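Masson's desks go into boxes, slowly

CARNADSIDE. The cardboard boxes arrived at Masson in March, and for the first week people mostly used them to put their feet on.

They were meant for something else. Masson, the translation and typesetting firm on the second floor above the old Murnudero shoe store, has asked everyone who works there to clear their desks of whatever isn't work. The idea is simple enough to fit on the sheet of paper taped inside the kitchen door. Anything small, loose and not in use goes in a box. The box stays on the desk for 2 weeks. If an object comes out again in that time, it may stay out. If it doesn't, it goes home, goes to the swap shelf or goes to the recycling point behind the library.

The sheet is headed "Puter," after the desk-clearing plan's official name, which began life as a typo for "Put 'er away" in an early memo and was never fixed. Staff now use it as a verb. A stapler was putered last month and had to be fetched back the same afternoon.

Inès Chevalier, the office manager, wrote the memo and stands by the typo. She also signed off on the alternative, or rather declined to. The firm had been quoted $2,499 for a wall of lockable cabinets, enough to give every desk its own drawer and shelf. Chevalier took the quote home, looked at it over dinner and came back with the cardboard instead.

"You give people a drawer, they fill the drawer," she said. "I've seen what's in the drawers we have. There is a drawer in accounts that I've asked them not to open while I'm in the room."

The boxes came free. They are left over from paper deliveries, and some of them look it. Nobody was issued a lid. Chevalier's view is that a box with a lid becomes furniture, and that the whole point is for people to look down into it every day and feel slightly accused.

Masson has over 40 desks, if you include the long one by the window that several part-timers share and for which no one will take responsibility. The firm has been in the building long enough for things to settle. When the radiators were replaced two winters ago, every desk had to be pulled away from the wall, and the crew found a layer of pens, receipts, candy wrappers and one unopened letter from the city about the radiators.

After that there was talk of a policy. The talk lasted through the spring and most of a summer. A draft came out that ran to 3 pages and included a definition of "personal item," over which the editors disagreed so thoroughly that it was withdrawn. (A mug was a personal item. A mug holding the company's pencils was not. A mug holding the company's pencils and a person's own comb took up the rest of the meeting.) Puter has no definitions. It has boxes.

What goes into them is the part people like to talk about. Chargers lead the field by a long way, most of them for devices that their owners can't name. Earbud cases do well. There are batteries of uncertain charge, hotel sewing kits, single gloves, foreign coins, keys to bicycles that have moved on. Food is supposed to go to the kitchen, a rule that has been read generously.

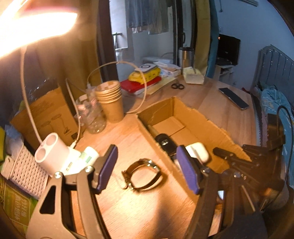
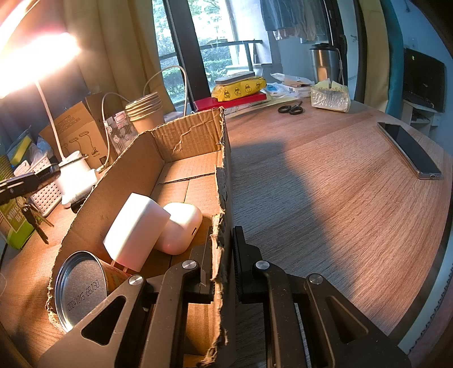

Desks at Masson keep their lamps; the smaller things are being asked to consider the cardboard box.

Watches have turned out to be a sore point. Several people at Masson take theirs off to type and lay them beside the keyboard, where they remain until it's time to go home and frequently after that. Under a strict reading of the kitchen-door sheet, a watch that sits on the desk all day is small, loose and not in use. Under the reading preferred by the watch wearers, it is in use, because they look at it.

Chevalier has ruled that a watch may stay out during working hours. She made the ruling in the corridor, on her way to something else, and it has not been written down. Two translators have asked for it in writing.

Lamps were never in danger. The second floor gets its daylight from one side only, and by four in the afternoon most desks are running on electric light. The sheet says that lamps, screens, keyboards and telephones are exempt. It also says scissors are exempt, in a different pen.

Capucine Guérin, who typesets menus and museum leaflets and has what is generally agreed to be the fullest desk on the floor, was among the last to start. She had her box for eight days before anything went into it.

"I wanted to do it properly," she said. "I thought I'd sort first and box second. So I made piles. Then I had piles."

Her method since then has been to fill the box in one go on her way out, without looking too hard, and deal with it in the morning. She recommends it. On the first morning she took out the tape, her hand cream, a ruler and a small plastic dinosaur. The tape, the hand cream and the ruler had earned their places by lunch. The dinosaur's case is being heard.

Guérin admits that her box has been pulled about. One side gave way when she tried to make it shallower with her hands, a job she believes scissors would have done better, had she been able to find them. They were under the piles. She has been offered a new box and has refused it on the grounds that she knows where everything is in this one.

The packaging problem is harder. A fair share of the clutter, once people started looking at it squarely, was the cartons other clutter came in. Staff were found to be keeping the boxes for their lamps, their phones, their headphones and in one case a kettle that the firm owns. Asked why, most said they might need to send the thing back. The kettle is six years old.

Chevalier has set aside a corner near the elevator for flattened cartons, which are collected along with the paper. It filled up on the first day and has since filled up again, and she has moved the coat stand to give it room. A few people have been seen retrieving a carton from the corner to put their sorted items in. She is thinking about how she feels about that.

The swap shelf is the success of the season. It stands outside the kitchen, and anything left there is free to whoever wants it. A desk fan went within minutes. So did a packet of gold-edged greeting cards, a cactus and a tin of throat lozenges that two people say they reached first. The trouble with the swap shelf, from a clearing point of view, is that everything on it ends up on a desk. One mouse pad has now lived at four of them. Guérin, who came to the shelf to leave a paperweight, went back with a different paperweight.

There has been some resistance from the long desk by the window. The part-timers argue that since none of them is there all week, 2 weeks of box time should be worked out in hours and not in days, and have produced a chart. Under the chart, their first box comes due in May. Chevalier called the chart "very nicely laid out" and asked for it to be taken off the wall.

Downstairs, the shoe store's last tenant left behind a good deal of shelving, and it was suggested early on that Masson might rent the space and simply put things there. The landlord was willing. The proposal was put to the partners, who asked what sort of things, and on hearing the answer moved to the next item.

Results so far are mixed, which Chevalier considers better than she was promised. From the doorway, at the end of the day, it is now possible to see the tops of several desks. The cleaner has asked whether someone left. A client visiting about a catalog is said to have complimented the firm on its oak, and it had to be explained to a junior editor afterward that this meant the desks.

Other desks look much as they did, with a box added. Chevalier expected this. She has allowed for a second round, in which the first box is emptied and the same rules apply to whatever has grown back. People who finish early may keep their box if they like, and a surprising number have said they would. One has been lined with felt.

The recycling point behind the library takes cables, chargers and small electronics in the blue bin by the steps. It does not take watches, food, keys or dinosaurs. A first carload from Masson was due to go over at the end of the month, and the bag for it is hanging on the back of the kitchen door, next to the sheet. It has a phone charger in it. Somebody has already stuck a note to the bag asking whether they could have the charger back, as it was the one that worked.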